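Laundry and Closets > Folding and Storage
Thread: Folding shirts on the bed or on a table?
14 replies, page 1 of 1

yolandi_e
Posted December 29, 2024
I'm redoing how I handle laundry and want opinions before I buy anything. Right now I fold everything on the bed, on top of the fitted sheet. T-shirts are the problem. They look fine when I put them down and then the hems come out uneven and one sleeve is always twisted under.

My husband wants to get the Pridside folding table, which is 97 dollars and takes up the space next to the dryer. I think the bed is big enough and the table will turn into a place to leave mail. Does a hard surface make that much difference?
Yolandi Engelbrecht

drumcycle
Yes. A fitted sheet has give in it and the shirt moves with the sheet. On a table you can run your palm across once and it stays put. I've had a plain table in the laundry room since July and would not go back.

MarlaInThePines
I disagree. I fold for five people on a bed and the shirts come out square. What matters is what you do before the shirt touches the bed. Hold it by both ends, pull it tight sideways, then lower it straight down while it's still tight. If you drop one side first you get a ridge through the middle and you'll be smoothing it out forever.

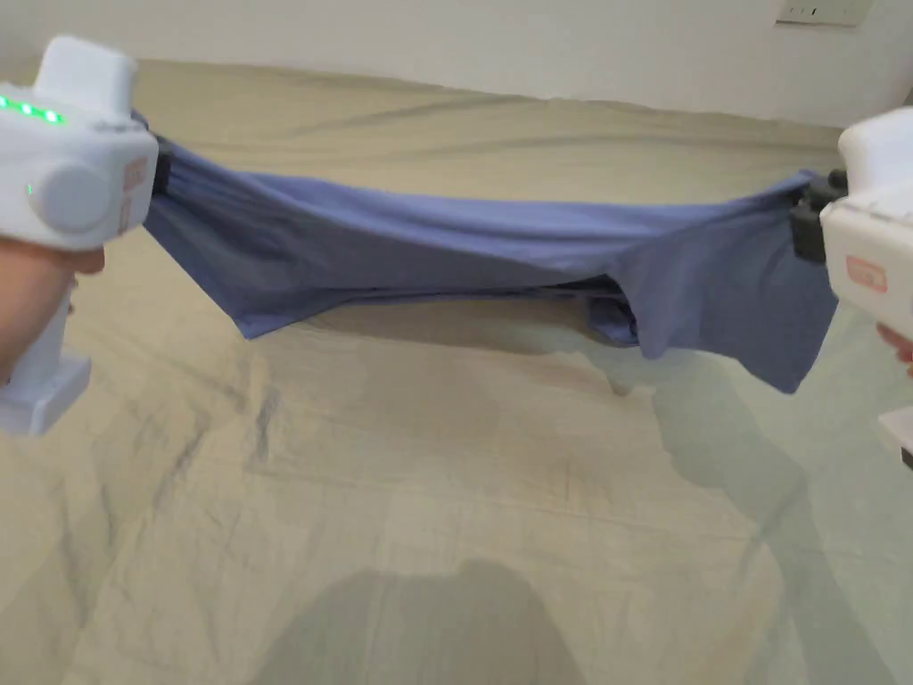
Pull until the fabric between your hands is level, but don't yank. Cotton knits will stretch at the spot you're gripping and you get little ears there. Grab more cloth if that happens, so the pull is spread out. Then once it's down, start at the collar and work toward the hem.

drumcycle
That works for one shirt. Do a full basket that way and your back will tell you how low a bed is.

MarlaInThePines
Mine's on risers. Fair point for a regular bed.

tenpenny_k
Has anyone mentioned the sheet itself? If it's wrinkled, the shirt picks up every bump. I pull the sheet tight at the corners first, takes ten seconds. Or put a big towel down. I use a Vandent bath sheet, the flat woven kind, no loops.

yolandi_e
The sheet is wrinkled, I'll admit that. It's an old Görtz one and the elastic is tired. I'll try a towel before the next load.

Also, what order do you all go in? I've been doing sleeves last and I think that's part of it.

MarlaInThePines
Sleeves early. My order for a T-shirt, face down:

1. Lay it out with the collar pointing away from you and the side seams straight. Shake it first if it came out of the dryer in a ball.

2. Find the twisted places before you fold anything. Corners that are bunched up or knotted will not sort themselves out. Open each one with your fingers and work the folds out from the center toward the edges. 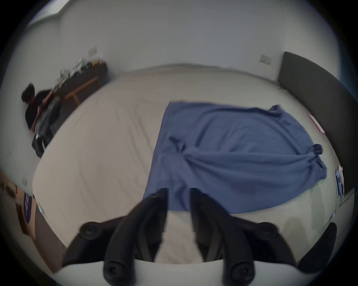
3. Fold one side in to the middle of the back, then lay that sleeve straight down along the fold. Same on the other side.

4. Bring the hem up to just short of the collar, then fold again in half or thirds depending on your drawer.

drumcycle
I do step 3 differently – sleeves in first, then the sides. Less chance of the sleeve sticking out.

MarlaInThePines
Then you have a lump where the sleeve doubles over. Try stacking 12 of them.

drumcycle
I've stacked plenty. No lump if you lay it flat.

oldhall_jo
You could get a folding board. I bought the Troven one and it makes every shirt the same width. It's too narrow for my husband's shirts, though, and I stopped using it for anything but the kids' clothes.

tenpenny_k
Had that board. The hinge split. I used a piece of cardboard after that and it did the same job for free.

yolandi_e
Thanks, everybody. I did a load with a towel over the sheet and Marla's order and the hems lined up on most of them. The long-sleeved ones still came out crooked. We're going to hold off on the table for now. If anyone has a way to do long sleeves that doesn't leave the cuffs hanging out, please post it.

oldhall_jo
Fold the sleeve down along the side, then turn the cuff back up toward the shoulder. It stays inside when you bring up the hem.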